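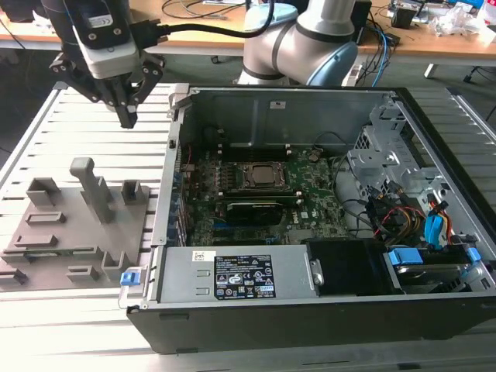 I had been standing on a grass bank for three hours with a flask of soup and the wrong shoes when it finally dawned on me that I was enjoying myself. Hillclimbing does that to you. You turn up thinking it's a bunch of people driving up a lane one at a time, and by lunch you're arguing with a stranger about tyre pressures.

The lane in this case is Purves, a mile and a bit of narrow tarmac that starts beside a cattle grid and finishes in a wood. There are 17 corners if you believe the programme, though Lorna Dunbar, who has driven it more often than almost anyone, told me two of them only count as corners if you're going too slowly. She has a little single-seater painted the colour of custard, and she drives it as if she's late for a train.

"You get two practice runs and two that matter," she said, pulling her gloves off with her teeth. "If you've got to the wood and you're still thinking about the first bend, you've thrown it away."

I'd come mainly to see Euan Baird, last year's champion, who was supposed to walk it. He didn't. He was second after the morning, then ran wide at the stone barn on his first timed climb and came back down the hill with half a hedge in his front wing (he waved at us, which was decent of him). The quickest time went to Maja Duda, in her first full season, driving a car she shares with her mechanic. They swap the seat padding between runs. He's a good foot taller than she is, so it's quite a performance, with cushions flying about and somebody shouting the minutes.

I asked her whether sharing a car bothered her and she looked at me as if I'd asked whether she minded sharing the road. Half the paddock does it. Entry fees aren't huge, but tyres are, and a gearbox can finish off your year. Car number 203, a lovely old saloon on its third engine, belongs to an entire family and I never did work out which of them was driving.

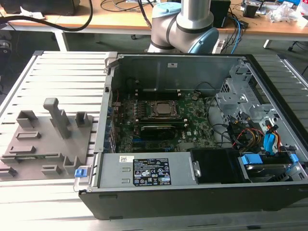 SKOLSTEAD, July

Round two, and a completely different sort of hill. Skolstead is wide, fast and bumpy, and you can see nearly all of it from the burger van, so naturally that's where I watched. It rained until eleven and then stopped, which sent everybody scurrying about with jacks and wheel guns. Bình Hà gambled on dry tyres before anyone else and was sideways past the marshals' post with one hand off the wheel. Glorious! He ended up fourth and grinned all afternoon.

Skye Tosh won it, with Duda next and Baird third, so the championship is now properly tight. Baird still leads on 61 points, but he's lost the look of a man who has already cleared a space on the shelf. He spent most of lunch under his car, and when I wandered over for a chat I got a friendly grunt and was handed a torch to hold.

I held it for twenty minutes. My soup went cold, and I missed the whole of the vintage class, but I do now know where the rear dampers are.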